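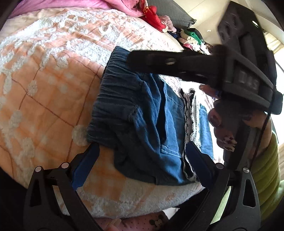 August, after lunch. Folded laundry task, hand-held grippers, bedroom set-up.

Plan for this block was 48 demos of picking up a folded pile and moving it, two grippers, one in each hand. Got 34 I would keep. The sheet from Fundmont says 400 by the end of the month and I don't see it happening at this rate, or why 400 is the right number in the first place. Asked. Was told it worked for cups.

Cups don't sag. A stack of four folded things does something different every time you squeeze it. The navy one with the elastic waistband bunches up at the top edge, the denim under it hardly gives at all, and the lace edge on the grey one gets dragged if a pad goes in low. With my own hands I correct for this without thinking. Through the jaws I correct late, and the late correction is what gets recorded and taught.

Widths: opened the jaws wide and came in from both sides of the pile, blue pads flat to the cloth. Better than pinching a corner. Still not convinced the policy will learn "both sides" and not "wherever the dark one is". Need runs with the order of the pile changed. Pale blue on top next, navy at the bottom.

Bedspread: plaid with raised tufts. Grestar notes claim tracking likes a busy pattern. Fine, but demo 103 in the old batch was also on a busy pattern and the path jumped halfway through. Check the tufted side before believing anything. Would like the same runs on a plain sheet for comparison.

Daylight from the window was strong. Look at whether exposure shifts when the second gripper swings up towards it. If it does, half of this goes in the bin.

Widmer want to try the same task by remote control with the Plaslow arms. I expect it to be slower and tidier, and I expect somebody to call tidier better. Score both on the same piles or don't bother.

To do: re-zero jaw width on both. Write down what counts as a dropped garment. Ask again about the 400.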